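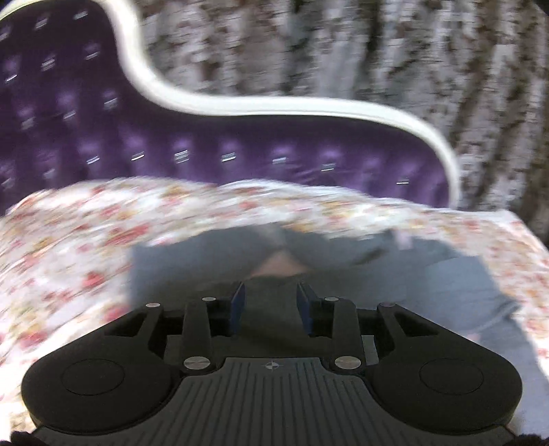 Folding a sweater is a job most people finish without looking. For the software group at Trandale, it has taken up most of the year.

The company writes control software for two-finger grippers. Its customers want machines that can handle clothing, bedding and other things that change shape when touched. The planner the group inherited was built for boxes. It expected an object to have a pose, meaning a position and an orientation, and it expected that pose to stay put until the robot moved it. A sweater has no pose in that sense. Lift one sleeve and the rest of the garment is a different shape.

The current version, called Briggs inside the company, dropped the pose entirely. It takes the last few camera frames along with the opening between the fingers, and it predicts a short run of motions for the gripper to follow. Then it looks again. Each prediction covers 800 milliseconds. In the first builds the robot played out the whole run before checking the picture, and it would often close on a spot where the cloth had been a moment earlier. The present build starts a new prediction well before the old one is used up and blends the two.

Blending caused its own trouble. If the new plan says go left around a fold and the old plan says go right, the average goes straight into the fold. The fix was a small check that compares the two plans and, when they disagree by too much, throws the old one away and slows the arm until the new one takes over. It adds a slight pause that a person standing nearby can see. The group decided to live with it.

Training data comes from hand-held grippers, moved by people in ordinary rooms, with a camera riding on the tool. The fingers stay in the same part of the picture all the time, so the model learns how the world looks from just behind them. The rooms are left as they are. Floral bedspreads, shiny headboards and patterned curtains all end up in the recordings, and a model that has only seen gray tabletops does badly in a bedroom.
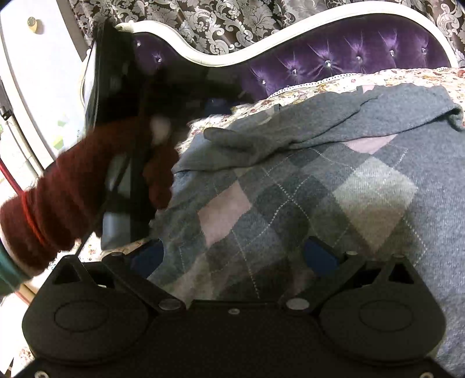
Patterned knitwear has been the hardest group of garments for the perception side. The network that looks for edges is easily drawn to strong lines, and an argyle front is full of them. Early on it would mark the side of a pale diamond as a hem and send the fingers down in the middle of the chest. Plain ribbed knit gave the opposite problem, with a sleeve folded over the body in the same color and only a thin shadow between them.

The team tried depth sensing first. It helped with thick folds and did little for thin ones. What worked better was asking the network a second question. Besides marking where an edge is, it now has to say which side of the edge is on top. A printed or knitted line has no top side, so the network gives a weak answer there, and the planner treats a weak answer as a reason to look from another angle before closing the fingers.

Motion blur took longer to sort out. When a hand swings the tool quickly, the gripper stays fairly sharp and everything behind it smears. The group's first filter deleted those stretches, and the model that came out of it was slow and hesitant. It had never been shown a fast approach. Now blurred stretches are kept for motion and left out of edge training. The tool that sorts them, Plircombe, began as a short script and has grown a proper screen where a reviewer can scrub through a recording and change a label.

A test site at Bostgate has been running the software since April. The test set there has 121 garments, and the arm gets up to 2 tries at each fold before it has to move on. Seven of the garments are still set aside as too difficult, most of them loose, heavy knits that stretch under their own weight when lifted.

That stretching is the next item on the list. The planner picks a height for each lift from the size of the garment lying flat, and a heavy knit hangs lower than that, so the bottom drags and pulls the fold out of line. One proposal is to have the arm lift a corner a short way, measure how far the cloth follows, and set the height from there. Another is to skip the lift and slide the fabric across the bed instead. Both are being written, and the sliding version will go to Bostgate first – it needs fewer changes to the planner.

We use cookies to remember your reading preferences and measure visits to this site. By continuing to browse, you agree to our cookie policy. Accept / Manage settings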